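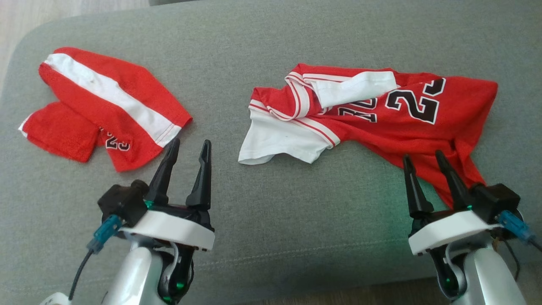 Polyester holds on to odor longer than cotton does, and the reason is mostly chemical. Cotton fiber takes up water, so sweat moves into the fiber and comes back out in the wash along with whatever was dissolved in it. Polyester takes up very little water but has a strong affinity for oils, and body oil is what carries the smell. Red basketball shorts with a mesh-like texture and a white stripe down the side are a fair sample of the problem garment: lots of surface area and worn hard. I have been keeping a laundry log for a while now, and this post covers the part of it that deals with synthetics.

The log has 164 entries. Each one records the load type, water temperature setting, detergent dose in milliliters, cycle length, and a smell score from zero to six taken after the item has dried fully and again after ten minutes of wear. The second score matters more. A shirt can come off the line smelling of nothing and turn sour as soon as it warms up against skin.

Detergent first. I used two products through the whole log, Dukdale powder and a liquid sold under the Rila name. At the doses printed on the box, the powder gave lower second scores on synthetics and the liquid did better on collars. I don't put much weight on the collar result, which comes from a small number of shirts. Doubling the liquid dose made things worse in my machine. The rinse could not clear it, and the residue left the fabric slightly tacky. My water is hard, so anyone on soft water should start lower than I did.

Temperature had a smaller effect than I expected. Going from cold to warm helped. Going from warm to hot helped a little more, but the waistbands started to lose stretch, and I stopped doing it in June. I have one pair that now needs the drawstring tied to stay up.

Soaking had the largest effect of anything I tried. The procedure is a bucket of warm water, a scoop of oxygen bleach powder, and the garment left in overnight, turned inside out. Of the 73 synthetic loads, the soaked ones scored zero or one on the second reading nearly every time. I skip the soak for anything with a glued logo after one lifted at the corners. Wool and silk should not go in the bucket at all.

Fabric softener is the one thing I would remove from any routine for sports clothes. It leaves a coating on the fiber, and the coating holds oil. It took several washes without it before the scores on my older shirts came down.

Drying is also part of this. A wet synthetic item left in the drum for an evening picks up a musty note that another normal cycle does not always take out. I use a folding rack made by Şimşekoğlu, which has wide bar spacing and lets air through on both sides. The hinge is stiff and the feet mark the floor, so I put felt under them.

The spreadsheet is up to row 1211 if you count the towels, which I log one at a time for reasons that made sense when I started. Towels will get their own post once I have finished the Burnodeo descaler trial on the machine. I am on the second treatment and the rinse water is still cloudy.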